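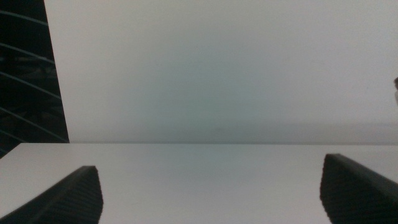

# Zivcombe remote clinic records

Appointment-level records from the remote follow-up clinics run out of Zivcombe for patients in the Potden and Gakoston valleys. Each row is one booked appointment, whether or not it went ahead.

Maintained by Rhiannon Howells. Questions about the clinical coding go to Meirion Rosser.

## What is in the folder

| File | Contents |
|---|---|
| `appointments.csv` | one row per booked appointment |
| `sites.csv` | the 8 sites patients can dial in from, including Phillips surgery |
| `codes.csv` | reason codes and outcome codes, with plain wording |
| `changes.md` | corrections made after release |

## Fields in `appointments.csv`

- `appt_id` – random string, not the booking number
- `patient_key` – stable within this release only. Keys are redrawn each time, so do not join across releases.
- `site_id` – matches `sites.csv`. `HOME` means the patient used their own phone or computer.
- `mode` – `video`, `phone` or `switched`
- `reason_code` – one of 41 codes
- `booked_mins` and `actual_mins` – whole minutes
- `outcome_code` – filled in by the clinician at the end of the call
- `travel_band` – distance from the patient's home to the Zivcombe outpatient building, in 5 bands

`switched` means the appointment began on video and finished by phone. Before September the booking system had no such option and these were entered as `phone`, so the earlier months understate how often video was tried.

## How the records were put together

The booking system exports a file each night at 2 a.m. A script drops names, addresses and free text, then matches each booking to the call log by start time and clinician. Where a booking matches two calls, the longer one is kept and the other is listed in `changes.md`.

Reason codes were assigned by the booking clerks. Meirion Rosser rechecked a sample of 100 and changed 8 of them, mostly wound reviews that had been entered as general follow-up. Only the sampled rows were corrected.

## Known problems

- Missing `actual_mins` does not mean the patient failed to attend. Calls made from a clinician's mobile never reach the call log. Use `outcome_code` for attendance.
- Gakoston shares one login between two rooms, and overlapping appointments there are genuine.
- Interpreter calls are booked as double slots. Divide by slot length before comparing them with anything else.
- Travel bands use the registered address. Seasonal workers and students are often in the wrong band.

## Suitable uses

Planning clinic slots, comparing sites on missed appointments, and teaching. The records do not hold test results or prescriptions and can't be used to judge whether care was good or bad. Please don't publish tables with any cell below 5.

## Access

Copies are given out on request after a short form has been signed. Keep the files on an encrypted drive and delete them when the work is finished – a note to Rhiannon Howells saying so is enough.

## To do

- [ ] add cancellation reason once the new booking screen is in use
- [ ] split `HOME` into phone and computer
- [x] fix the Phillips surgery site code, which had a trailing space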